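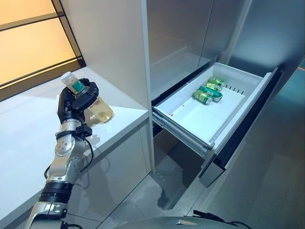

Stocking the Shared Kitchen: Drinks, Drawers and Counter Space

Speaker notes, Drultham residents' services briefing, 2024-04-20

Slide 1: Opening

Welcome delegates and thank Baltetti for the use of the hall. State the purpose of the session: to set out how drinks are to be received, stored and cleared in the shared kitchens at Drultham, and to invite comment before the guidance is issued in September.

Slide 2: Background

The Drultham kitchens serve 162 residents across 2 buildings. Over the past year the service desk logged 1,341 kitchen requests, and drinks storage was the most frequent subject. The requests fall under a small number of headings: bottles left standing on the counter, drawers too full to close, and items with no name on them.

Pause here. Ask whether this matches the experience of those present.

Slide 3: The counter

The counter is a working surface. Bottles and cans may stand on it while shopping is being unpacked, and should then be put away. White counters were chosen for both buildings so that spills can be found quickly. A damp cloth is sufficient for daily cleaning; scouring pads are not to be used on glossy finishes.

Slide 4: Cans

Cans are to be kept in the lower drawer of the tall unit. They should be placed at the back first, with the same drink kept together, so that the front of the drawer remains free for whatever is brought in next. Cans may be laid flat or stood upright, provided that the drawer closes without force.

Multipack card and plastic rings are to be removed before the cans go in. Akbulut, who supply the drinks under the current agreement, will take the card back on delivery days.

Slide 5: Bottles

Check that the cap is fully tightened before a bottle is moved or laid down. Opened bottles should be marked with the date of opening and placed where the label can be read. If a bottle has no label, or the label has come away, its contents should not be guessed at. Place it on the tray by the sink and inform the service desk.

Clear bottles holding pale drinks deserve particular care — juice, cordial and cooking oil can look very much alike in a poor light. (If time allows, mention the incident with the salad dressing.)

Slide 6: Drawers

Open one drawer at a time and close it before leaving the kitchen. An open lower drawer is a trip hazard, especially where the passage between counter and unit is narrow. Drawers are to be emptied and wiped every 5 weeks. Clastis will provide the cleaning cloths and a printed rota for the inside of the cupboard door.

Slide 7: Points for discussion

Should residents have a named section of the drawer, or should all cans be held in common? Is one tray by the sink enough for each kitchen? Would larger labels be welcome?

Record the responses on the flip chart. Written comments may be left at the desk by the entrance — forms are on the chairs. The next item on the programme is the report on recycling, which follows after tea.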